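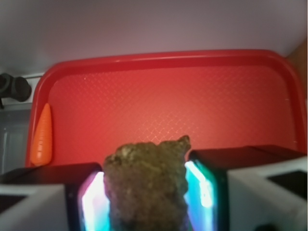
Small rules for a small robot arm

I've been rewriting the bench rules for our Trukstead project and I'm far more excited about it than anyone should be! The old ones ran to 20 lines and half were about cables. The new list has 10, and it fits on one card by the sink.

My favourite is rule two: set the toys out first, check them against the card, then keep your hands outside the rim until the arm has parked. Rule three is that a crumbly thing gets the gentlest grip setting (Krum Krasniqi argued for this one, and he was right).

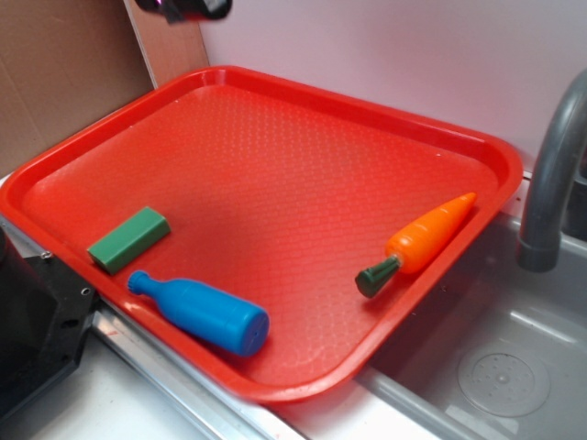
Block, bottle and carrot in the red tray.

Rule six covers the log. Every try gets a line, including the dull ones and the drops, and we stop to wipe the finger pads after every 100. We have roughly 2000 lines now and I love reading back through them – you spot so many lazy habits, mostly mine.
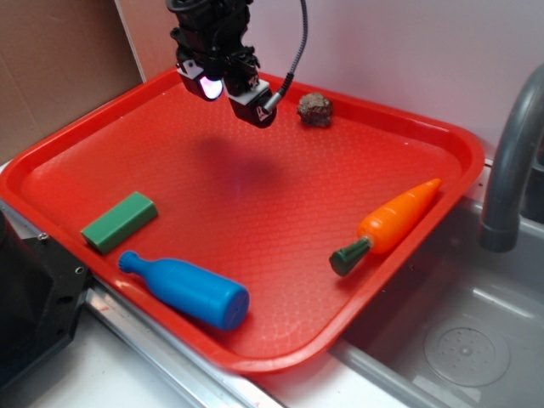

Should a small hobby arm have a stop button?

Fit one before you do anything else, put it where your free hand rests, and press it at the start of each session to check that it works. Ours is rule one.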